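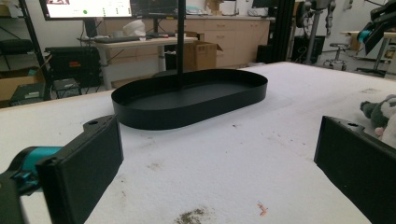

Akua Agyeman thinks it's the cable, and she may be right, but I would like to see the log from the opening side before anyone orders parts. Her note on the first version of this ticket was that a finger which stops short on one side only is nearly always being pulled on by something.

Ticket: left finger stops short when closing
Opened: 2018-07-15
Machine: two-finger gripper, shared bench, Zullstead workshop
Controller: Kavel board, stock firmware
Status: open, workaround in place

Problem

When the gripper closes from fully open, the left finger stops before it reaches the middle. The right finger keeps going and finishes the move. The result is that anything held between them gets pushed to the left. On a heavy part you don't notice. On a light part, or anything with a thin edge like a tray rim, it slides or tips.

Closing from half open works fine. Opening works fine from any position.

No error on the board. The status light stays the same and the move is reported as finished.

How to reproduce

Power up, home both fingers, open all the way, close at speed 300. The left finger stops short almost every time. At speed 500 it does it less often, which I did not expect.

Tried so far

1. Homed again with nothing between the fingers. Same.

2. Swapped the left and right motor leads at the board and swapped the channels in the config to match. The fault stayed with the left finger. I take that to mean the board output is OK and the trouble is on the mechanical side or in the wiring past the connector.

3. Took the left finger pad off and ran the slide bare. It closed all the way, four times out of four. Put the pad back on, and the fault came back on the second try.

4. Checked the pad screws. One had been run in too far and the tip was touching the slide cover. Backed it out and put a washer under it. Better, but not gone.

5. Cleaned the left slide and put on a little of the Berchtold grease from the red drawer. No change that I could measure.

6. Raised the current limit on the left channel one step. The finger now gets to the middle but arrives late, and the motor is warm after a few minutes. Put it back where it was.

Log, left channel, closing at 300

home ok
open ok
close start
load rising
load over limit, hold
position 3,000 short of target
close done

The last two lines are the part I don't like. The board sees that it is short of the target and says done anyway. I looked for a setting that turns this into a fault and did not find one. If anyone knows the name of it, add it here.

Reply from Akua

Check the cable where it goes past the wrist. When the finger is all the way out there is very little slack, and if the tie has crept it will drag for the first part of the travel. That would fit with half open being OK. It doesn't explain why taking the pad off helps, unless you moved the cable to get at the screws.

Reply

I did move it. I unclipped it to reach the lower screw and clipped it back afterward, so step 3 is not a clean test. I'll run it again with the pad off and the cable left clipped.

Workaround until this is closed

Open to half only. Use the preset called ROVAU HALF, and don't use the full open button on the panel. If you need the full width, close in two moves with a short stop between them. Please don't change the current limit.

Still to do

Repeat step 3 without touching the cable.
Log the opening move on both channels and post it under this ticket.
Cut the tie at the wrist, give the cable more slack, and tie it again one clip further back.
Compare the washer on the left pad with the right one. I used what was in the drawer and it may be thicker.
Ask Kavel support about the "close done" message.

Update

Opening log is done for the right channel only. Load is flat the whole way. The left channel log stopped partway through when the laptop went to sleep, and I'll redo it next time I'm in. The tie has not been cut yet. Side cutters are missing from the board, so if you have them, please put them back.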